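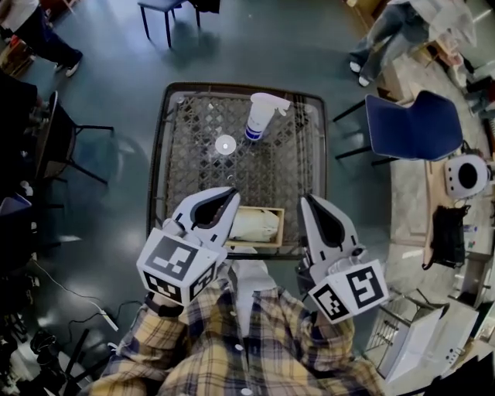 How to clean and repair garden furniture after the summer

Written by Dalibor Kuruc

In our town, Narneo, the furniture stays outside from spring until the end of August or a little longer. After such a season it has dust in every corner, sun cream on the armrests and rings from coffee cups. I have done this work every year since we moved into a flat with a terrace, and I made several mistakes at the beginning. I write the method down in the order in which I do it now. For a table and four chairs you need one full day, and then a second short visit for the paint.

What you need

A bucket
Two soft cloths and one old towel
A soft brush, and an old toothbrush for the corners
A spray bottle
Washing-up liquid without colour
White vinegar
Fine sandpaper, number 600
A wire brush, only if you have rust
Metal primer and metal paint for outdoor use
Oil for outdoor wood, if you have wooden parts

I buy the paint and the oil at Pulterik, behind the bus station. The oil I use is called Fukis, but I think any oil for outdoor wood is good if it is not older than two years. Old oil becomes sticky and you will regret it.

Step 1. Take everything apart

Start at eight in the morning if the day will be hot. Soap dries fast in the sun and leaves marks which are harder to remove than the first dirt.

Take off the cushions and shake them. If a table has a loose glass top, lift it with two people and put it flat on a blanket. Do not lean it on a wall, even for five minutes. Under the glass there are often small rubber pads. Collect them in a cup, wash them with soap, and look if they have become hard. Hard pads should be changed, they cost very little.

Turn the chairs upside down and check the screws. Tighten the ones which move. A screw which turns and turns without holding needs to be one size bigger.

Step 2. Woven parts

Woven seats and table tops collect more dust than you expect. First use the brush dry, in the direction of the strips and then across them. Only after this take water. When you begin with water, the dust becomes mud and goes deeper between the strips.

Put one spoon of washing-up liquid in a bucket of lukewarm water. Wash from the top to the bottom with the soft brush, and use the toothbrush where the strips cross. Rinse with a watering can. I do not recommend the pressure washer. My neighbour Polyxeni Rallis used one on her armchairs and the ends of the strips came out on two of them.

If your furniture is natural rattan and not plastic, use much less water, only a damp cloth, and dry it in the shade with a lot of air.

When one end is loose, push it back under the next strip with a flat screwdriver and fix it with a drop of glue for plastic. Hold it with a clothes peg until the next morning.

Step 3. Glass

Mix 700 ml of water with 80 ml of white vinegar in the spray bottle. Spray on the cloth, and only a little directly on the glass. Wipe in straight lines from one side to the other, then dry with the old towel. Do both sides, also the lower one, which is usually the dirtier.

For the hard white marks from water, lay a cloth with vinegar on them for ten minutes and wipe again. Please do not scratch them with a knife. If the glass has a chip on the corner, do not try to repair it with glue. Ask a glass shop for a new top and bring the measures of the old one, with the thickness.

Vinegar should not come on marble or other light stone, where it makes dull spots which stay.

Step 4. Metal frame

Wash the frame with the same soap water and dry it well, mostly at the feet and at the joints. Then look for small bubbles in the paint. Under each bubble there is rust.

Brush the rust away with the wire brush until you see clean metal. Make the edge of the old paint smooth with the sandpaper, so that you cannot feel a step with your finger. Wipe off the dust, put a thin coat of primer and leave it for the time which is written on the tin. After this come two thin coats of paint. One thick coat will run down and you will have drops on the legs. I had them for three years.

Aluminium frames do not rust, and for them the washing is enough.

Step 5. Wooden parts

Sand lightly, always along the grain. Wipe off the dust and put the oil with a cloth, not too much. Wait fifteen minutes and wipe away everything the wood did not take.

Be careful with the oily cloth. It can become hot by itself and start a fire when it lies folded in a bin. Spread it outside until it is stiff, or put it in a jar full of water.

Step 6. Cushions

Read the label first. Most covers can be washed at thirty degrees. Put them back on when they are still a very little damp, they go over the foam much easier. Then stand the cushions on their side in a place with moving air.

Before you put the furniture away

Everything must be completely dry before it goes under a cover. Leave the cover open at the bottom so the air can pass. I put a piece of old carpet between stacked chairs, and I keep the rubber pads and the spare screws in a bag tied to one table leg, so I can find them in spring.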